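Stop buying cameras to fix your gripper

Most small labs I visit have the same habit. The arm drops something, and the first suggestion is a better camera. I think the money should go on fingers.

In September we ran two grippers on one arm at our Telterden workshop, the Ikham with flat hard fingers and the Bomside with softer pads. Each had 80 tries at the same set of kitchen things. The wrist camera and the controller stayed as they were. The Ikham managed 20 good grasps and the Bomside 66. A newer camera would have shown us the same slips in more detail.

Wim Desmet, who set up the tests with me, disagrees. He says clear plastic is a vision problem first, and that a depth camera loses the walls of a tub before the fingers get near it. He has a point.
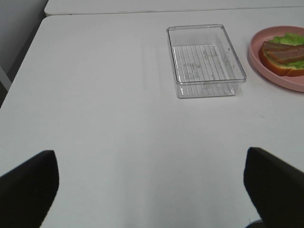 But losing sight of a wall by a few millimetres matters much less when the fingers can give a little. A hard finger turns a small error into a knock. A soft one often closes on the rim anyway.

The other thing is cost. A set of pads from Kashyap can be fitted before lunch, while a new camera means mounting, calibration and usually a fresh round of software trouble. I would try the pads first and keep the old camera for another year.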